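Search this site
Enter keywords
Go

A visit to the Ridano juice and squash works at Lundow

Posted in February by the site editor

The Ridano works is on the east side of Lundow, past the grain stores and the railway bridge. It fills glass and plastic bottles with squash, cloudy apple juice and a ginger drink called Femance, which is sold mainly in the north. Visits run in the mornings only and last a little over two hours. Our group met at the gatehouse at 9.30, signed in and was given hairnets, ear plugs and overshoes. Watches and rings had to go in a locker.

The tour starts at the water treatment room. Town water comes in through sand filters, then carbon filters, and then passes under ultraviolet lamps before it goes anywhere near a mixing tank. Our guide said the works tests the water every hour and keeps a sample from each shift. The room is loud and there is not much to look at apart from pipes and gauges, but she spent longer here than anywhere else, and several people had questions about hardness and taste.

Next door is the syrup room. Sugar arrives as a liquid by tanker and is stored warm so that it will pump. Concentrates and flavourings are added by weight, and each batch has to be passed by the laboratory before it is released to the line. There are 9 mixing tanks, two of which are kept for Femance because the ginger is hard to wash out. The smell stays on your clothes for the rest of the day.

The filling hall is the part most visitors come for. You see it from a raised walkway behind glass. Plastic bottles arrive as small thick tubes called preforms, which are heated and blown into shape on site. They are rinsed, filled, capped and checked for level in one run. The main line fills 163 bottles a minute when it is making one-litre squash. The glass line is older and slower, and it was stopped for a change of label while we were there, so we saw the fitters at work but no bottles moving. 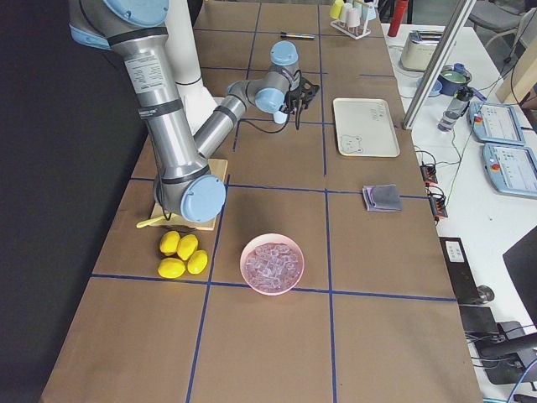

After the walkway we went down to the packing end. Bottles are grouped, wrapped in film and stacked on pallets, with a sheet of card between layers. A full pallet of the small juice bottles holds 1,684, and the guide told us the odd number comes from the way the top layer is arranged to leave room for the straps. Pallets then go straight through to the warehouse, where they wait for the laboratory results before they can be loaded.

The returns yard was added to the tour last year. Glass bottles come back in crates from shops in the district and are washed in hot caustic soda, rinsed and inspected. Chipped ones are crushed and sent to the glassworks at Noiphan. I would have liked more time here. We were outside in the wind for a few minutes and then taken back in for the tasting, where there were four drinks in paper cups and a plate of plain biscuits.

A few practical points. The car park has 60 spaces, but the staff use it too and it was full when we came. There is a bus from Lundow station that stops at the gate. The walkway is reached by two flights of metal stairs and there is no lift, so anyone who can't manage steps will miss the filling hall. Children under eight are not admitted. Photographs are allowed in the entrance and the shop only. The shop takes cards and sells dented cases of squash at half price, and it shuts at one o'clock.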